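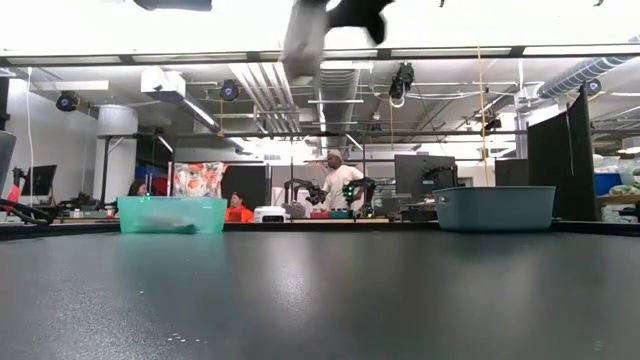 Tabletop Bins and Baskets

Clidau Institutional Supply
Catalog section: Sorting and Storage

Clidau supplies small open containers to schools, workshops, laboratories and offices. The two patterns in this section are intended for use on a table or counter, where items are set down, sorted and carried away again in the course of the day. Both are made of plastic, both are open at the top, and both may be ordered singly or by the carton.

The two patterns are sold under separate names. The Brelance bin is the low, rectangular, translucent container in teal. The Nustbridge basket is the wider and taller container in muted blue-gray, with a cut-out handle at the end.

Brelance Bin

The Brelance is suited to small items that are picked up often: markers, cable ties, adapters, keys, name badges, hand tools. Its sides are low enough for a seated person to reach over, and the translucent plastic allows staff to see that a bin is in use before they pick it up. Customers who keep several bins in a row generally label the short side, which remains visible when the bins are pushed together.

The bin is supplied without a lid. Lids were offered until July of last year and were withdrawn because few customers ordered them. Remaining lids can be obtained from the Villalba warehouse on written request while they last. They fit the teal bin only.

Color: teal, translucent
Shape: rectangular, low
Order code: 300
Carton: by quotation

Nustbridge Basket

The Nustbridge holds larger or softer goods, such as folded cloths, paper rolls, boxed supplies and returned items waiting to be checked. It is the usual choice for the receiving side of a sorting table. The handle opening is cut into the end wall, so nothing stands above the rim and a basket can be slid onto a shelf with little clearance.

The basket is meant to be lifted with one hand at the handle and the other beneath the base. It should not be hung from a hook by the handle opening, and it should not be used as a step or seat.

Color: muted blue-gray
Handle: cut-out, at the end
Order code: 577
Carton: by quotation

Using the Two Together

Many institutions order the bin and the basket as a pair and place them at opposite sides of the same table. Unsorted small items go in the teal bin. Items that have been dealt with go in the basket. The difference in color and height makes it easy to tell the two apart at a glance, including for staff who are new to the room.

A pair works well on a plain, dark tabletop, where loose pieces left between the containers are easily noticed. On a patterned or crowded surface, customers may prefer to mark the position of each container with tape. Leave enough space between them for a tray or an open notebook.

"We set out a pair on each table in the instrument room," writes Ekaette Oyelaran, who manages supplies for a teaching laboratory. "Students put borrowed parts in the basket when they finish, and the technician empties it at closing. The teal bins stay on the tables all term. We did have to ask people to stop putting lunch wrappers in them."

Pairs may be ordered under a single line by writing both codes on the form, separated by a slash. The price of a pair is the sum of the two prices. There is no separate discount for pairs, but cartons of either pattern are priced lower per piece, and cartons may be mixed in one shipment.

Care and Cleaning

Wash by hand in warm water with a mild soap and dry with a soft cloth. Scouring pads will dull the surface of the translucent bin and should not be used on it. Labels with ordinary paper backing can be removed after soaking. Permanent marker leaves a shadow on the teal plastic even after cleaning — a removable label is preferred.

Do not place either container on a heater, hot plate or radiator. Neither pattern is intended for solvents, for hot liquids or for the direct storage of unwrapped food. Dust and small debris collect in the corners of both, and a dry brush will clear them between washings.

When containers are put away for a long period, store them clean and away from direct sunlight.

Ordering

Orders are accepted from institutions by form or by letter. Please state the order code, the quantity, the delivery address and the name of the person who will receive the goods. Individual buyers may order up to 3 pieces of each pattern at the counter in Villalba without opening an account.

Standard orders are shipped within 2 weeks of receipt. Larger orders are confirmed in writing with a delivery date. If part of an order is not in stock, the available part is sent first and the remainder follows at no added shipping charge, unless the customer asks that everything be held and sent together.

Prices on the current list took effect on Friday, September 22, 2023, and replace all earlier lists. Quotations issued before that day are honored for the period printed on them.

Returns and Replacement

Unused containers may be returned in their original carton. Please write to the order desk before sending anything back, so that a return number can be issued. Parcels that arrive without a number are held until the sender is identified, and this may delay the credit.

A container that arrives cracked or out of shape will be replaced. Keep the packing material and send a short note stating the order code and the nature of the damage. Ordinary scratches from use are not covered.

Questions about quantities, cartons and account terms should be directed to Abelardo Fuentealba at the order desk. Sample pieces are available on loan to institutions that plan to order by the carton. The loan covers one piece of each pattern, and the samples may be kept and added to the invoice if an order follows.

Related sections: Shelf Labels, Counter Trays, Carrying Handles and Spare Parts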